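Ticket 482
Subject: Shelf board rocks on black frame stand, and bins catching on the upright
Product: Tella benchtop stand, low, black frame with pale wood board
Opened by: Colleen Friesen
Assigned to: Karine Chisholm, Customer Care
Status: Resolved

Colleen Friesen wrote, Tuesday, 9:40 am

Hello there,

I hope I've got the right form. The one on your website asked me for a batch code, which I couldn't find anywhere on the box or the frame, so I've typed in the order reference and crossed my fingers.

We bought one of your Tella stands in May for the sorting bench at work. It's the low one, the black metal frame with the wooden board that lifts everything up a bit off the table. We keep our plastic tubs and baskets on it, and I must say it's been a lovely thing to have (before that everything lived in a heap at the end of the bench and you had to move four things to get at the fifth). I'm telling you this so you know I'm not writing in a bad temper!

The trouble is that the board has started to rock. If I put a hand on the front right corner it dips a little and makes a clack, and when I let go it comes back up. It's worst when someone has filled the right-hand bin, and as that's the one for odd fittings it's filled rather often. The other thing, and it may be the same thing, is that the bin at that end keeps catching on the metal upright when you lift it down. You go to pull it forward by the handle and the whole stand comes along for the ride.

I've tried a folded bit of cardboard under the board, and that held for a day and a half before it squashed flat. I also gave the frame screws a turn with the little key that came in the packet. They felt tight to me, but my wrists aren't what they were, so please don't take that as gospel.

Would you be able to tell me if I've put it together wrong, or if I need a new board?

Many thanks,
Colleen

Karine Chisholm replied, Tuesday, 11:15 am

Hi Colleen,

Thank you for such a thorough message, and please don't worry about the batch code. It's on a sticker inside the instruction leaflet, and I've never met a customer who kept the leaflet. Your order reference brought everything up.

A clack at one corner is usually one of a few things with this stand, so I'll ask you to work through these when you have a quiet quarter of an hour:

1. Take everything off the board and press on each corner in turn. Let me know which ones move.
2. Lift the board off and lay it flat on the bench. Press the corners again.
3. With the board off, press down on the frame itself, first at the left and then at the right.
4. Run a finger along the rails where the board sits. There should be 6 small clear pads stuck to them, three at the front and three at the back.

About the bin that catches, could you tell me which bins you're using? Our own Cleta bins are made to clear the uprights, but plenty of people use other makes and some of those flare out wider at the top than you'd think from looking at the base.

Warm regards,
Karine

Colleen Friesen wrote, 2:05 pm

Hi Karine,

You've caught me out, the leaflet went in the recycling the same afternoon.

I've done your tests in order and written them down on the back of a delivery slip:

1. Front right moves. The other three corners are solid.
2. Flat on the bench the board doesn't move at all, so I don't think it's warped, touch wood.
3. The frame doesn't budge on either side.
4. I could only find 5 pads. There's a sticky square at the front right where I'd guess the last one used to be. I've looked under the bench and in the bottom of the tubs and it's gone to wherever those things go.

The bins aren't yours, I'm afraid. They're a pair of pale grey plastic ones with an oval hole for a handle, and they came out of the old storeroom with no name on them that I can find. The two baskets are from the Prado discount shop down the road. I've put everything back the way we normally have it, apart from one of the grey bins, which I've left down on the bench so there's some slack while we sort this out. 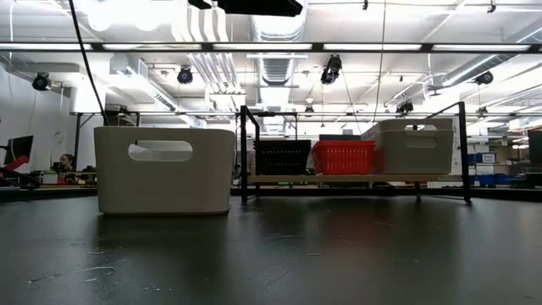 Attachment 1: stand with black basket, red basket and grey bin on the shelf; second grey bin on the benchtop

The bin on the right is the one that catches. The bench has had a hard life, so please ignore the scratches, they were there well before your stand was.

Colleen

Karine Chisholm replied, 3:30 pm

Hi Colleen,

That was very helpful, and I think we can save you the cost of a board.

The missing pad is almost certainly your clack. Without it there's a small gap under that corner, and the board tips into it whenever there's weight on that end. I'm posting you a fresh packet of pads this afternoon at no charge. Wipe the sticky square with a dab of methylated spirits on a rag, let it dry, and press the new pad down for a good half minute. If you have the patience for it, leave the shelf unloaded overnight.

As for the catching, I can see in your photo that the right-hand bin overlaps the upright at that end, and its sides widen toward the rim. My suggestion is to shift the whole row a little to the left before you do anything else. If there isn't the room, swap the bin with one of the baskets and see whether that lifts down more easily. Failing that, the wider Wendo board fits some of our frames, but I'd hate to sell you one before you've tried moving things along.

Karine

Colleen Friesen wrote, the following week, 8:50 am

Good morning Karine,

The pads came and I've fitted the one (and put the spares in an envelope taped under the bench, labelled, so I can't lose them too). I left it overnight as you said. No clack! I leaned on that corner quite rudely and it stayed put.

I moved the grey bin into the middle and put the red basket on the end, and it lifts down without dragging the stand after it. It took everybody a couple of days to stop reaching for the wrong thing, and I did find a handful of fittings in with the cable ties, but we're getting there. The other bin is staying on the bench, as we've grown fond of having it close by.

Thank you for being so patient with me. You can close this one off.

Kind regards,
Colleen

Internal note, K. Chisholm
Cause: front right pad missing. Pads sent, no charge. Catching fixed by changing the order of containers, bins not our make. Have asked for the batch code to be printed on the carton as well as in the leaflet.
Ticket closed.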